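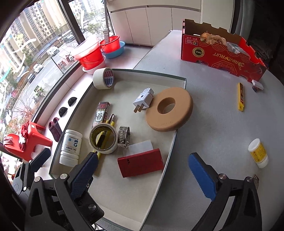

Forough Akbari replied:
I would ask that the members reconsider the proposal to give every shared work table a single open tray for small items. In my view such a tray becomes a holding place for whatever has no other home, and the time saved in clearing the table is lost again when someone needs a particular item.

Bellamy_Desk wrote:
Thank you for the comment. For those joining the thread now, the proposal as posted in the Shared Workrooms section reads as follows.

"Each table shall have one shallow tray. Items left on the table at closing shall be placed in the tray. The tray shall be sorted every 14 days. Items unclaimed after two sortings shall be moved to the storage cabinet or discarded."

Comments are invited from all table holders. The text will be revised once before it is adopted.

Jurkitz replied:
I support the proposal as written. The present arrangement, under which items are left wherever they were last used, has produced more complaints in this section than any other matter since January. A shallow tray has the advantage that its contents can be seen at a glance. Two rolls of tape and a hose clamp in a tray can be found. The same articles in a deep drawer cannot.

Forough Akbari replied:
They can be found provided that nothing has been laid on top of them. The cream tray on the gray table already holds tape, a power adapter, boxes and a medicine bottle together. I do not object to the tape. I do object to medicine being kept in the same place as hardware, and I would request that the rule say so plainly.

Tatari_Room6 replied:
Seconded. Medicine should be excluded from the trays altogether. It should be handed to the front desk with a note of the table at which it was found. A bottle whose label some members may be unable to read should be treated in the same manner, and no one should attempt to guess at the contents.

Bellamy_Desk wrote:
The point is accepted. The following sentence will be added: "Medicine of any kind shall be taken to the front desk on the same day and shall not be placed in a tray."

Jurkitz replied:
I have no objection to that addition. I would, however, oppose any further list of excluded items. Rules of this sort tend to grow until they are no longer read.

Flullside replied:
With respect, power adapters also require a separate provision. An adapter without its device is of little use to anyone, and members are reluctant to discard one. Our own table adopted a labeled box for adapters and chargers, and each item receives a paper tag with the date on which it was found. I recommend the same practice here.

A further suggestion concerns tape. Rolls should be stored on a peg or a short rod. When they are laid flat, tools are pushed through the middle and the roll is carried off with them.

Jurkitz replied:
I must disagree on the matter of pegs. A peg requires drilling, and the tables are not ours to drill. A roll laid flat in a tray is perfectly serviceable.

Flullside replied:
A freestanding rod would meet that objection.

Forough Akbari replied:
I remain of the opinion that 14 days is too long an interval. A tray of modest size will be full well before then. I propose that sorting take place every 6 days, with the table holders taking turns.

Tatari_Room6 replied:
I could support a shorter interval, although not the rotation. Whoever opens the room should sort the tray, as was done before.

Bellamy_Desk wrote:
The interval and the question of who sorts will be put to the table holders separately. The sentence on medicine takes effect now. Members who wish to claim an item from a tray should do so before the next sorting and should state the table number when writing to the desk.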